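홈 > 동아리 소식 > 로봇 > 인터뷰
최종 수정: 2020년 1월 17일

렐브리지 로봇 동아리의 올해 과제는 의류 정리다. 학생들은 손에 쥐는 그리퍼로 옷을 다루며 시연 데이터를 모으고, 그 데이터로 양팔 로봇의 동작 모델을 학습시킨다. 지도를 맡은 베른트 얀센(Bernd Janssen)은 과제 선정 이유를 짧게 설명했다. "강체는 자세 값 여섯 개로 기술됩니다. 천은 그렇지 않습니다. 학생들이 그 차이를 직접 겪어야 합니다."

현재까지 기록한 시연은 922회다. 이 가운데 180회는 시간 동기가 어긋나 학습에서 제외했다. 얀센은 제외 기준을 학생들이 정했다고 말했다. "처음에는 전부 쓰자는 의견이 많았습니다. 좌우 궤적을 겹쳐 그려 본 뒤에 의견이 바뀌었습니다."

파지 위치도 논의 대상이었다. 동아리는 밑단을 먼저 잡는 절차를 기본으로 삼았다. "옷깃은 두께가 일정하지 않습니다. 밑단은 손가락 사이에 들어오는 양을 예측하기 쉽습니다."
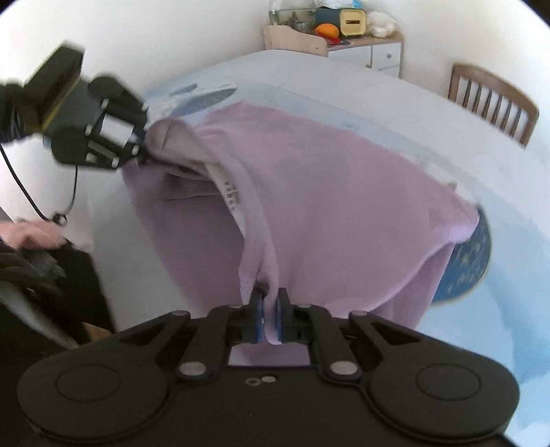
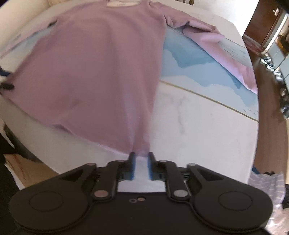
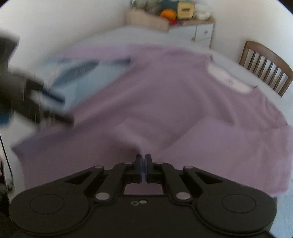

연보라색 상의를 다루는 작업. 첫 번째는 침대 위, 나머지 둘은 흰 탁자 위.

궤적 정렬에는 학생들이 작성한 도구 '지덴트(Zident)'를 쓴다. 두 그리퍼의 기록을 하나의 시간축에 맞추고 개폐 시점을 표시하는 프로그램이다. 초기 버전은 빠른 동작에서 위치 추정이 자주 끊겼다. 얀센은 "속도 제한을 두자는 제안이 있었지만 채택하지 않았다"며 "끊긴 구간을 표시하고 사람이 판정하는 쪽을 택했다"고 했다.

부원은 11명이고 2개 조로 나뉜다. 한 조는 시연을 기록하고 다른 조는 라벨을 검수하며, 과제가 바뀔 때 역할을 교대한다. 다음 목표는 5월에 열리는 돌턴(Doltton) 학생 로봇 경진대회의 의류 부문이다. 대회에서는 처음 보는 옷이 제시된다. 얀센은 소매 처리를 가장 큰 미해결 문제로 꼽았다. "소매가 몸판 아래로 들어가면 모델이 어깨선을 잘못 추정합니다. 지금은 그 경우의 데이터를 늘리고 있습니다."

댓글 3

munshi_lab: 지덴트는 공개 예정인가요? 저희 동아리도 시간 동기 문제로 고생 중입니다.

나사하나: 제외한 시연도 보관하시는지 궁금합니다. 동기만 다시 맞추면 쓸 수 있을 것 같은데요.

졸업생: 저희 때는 라인트레이서였는데 과제가 많이 어려워졌네요. 대회 잘 다녀오세요.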